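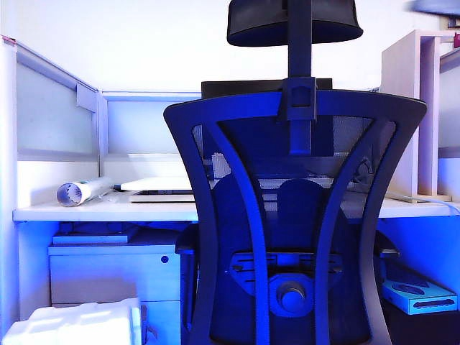 Robot arm at a desk: stop it hitting the chair

Quick notes from our second bad week with the Prutel arm. It was supposed to tidy the desk. It clipped the headrest instead, stalled, then tried agian. Joint 4 fault, red light, whole thing locked up.

What helped:

Chair first. Mesh backs are trouble, the depth sensor reads right through the weave and thinks there's free space. Hang an old towel over the back before a run. Cheap fix, works.

Headrest down as far as it goes. Or take it off. Ours stuck up above the top rail, right in the swing path.

Slow it down. Factory speed is way too fast for a cubicle. We run at 200 mm a second now, was more than double.

Loose cables at the back of the desk: tape them flat. Same for rolled paper, it rolls when bumped.

Floor clear. Packing foam, cardboard boxes, all of it out before you step in to hit the stop button. I tripped once. Not fun.

Stop button within reach of where YOU stand, not where the arm sits.

After a Joint 4 fault dont just clear it and restart. Power off, wait, move the arm back by hand, check the wrist bolts. Ours had one loose. Collitz sells the replacement set, 19 dollars plus shipping.

Still getting a random stall near the partition. Will add to this if we find it.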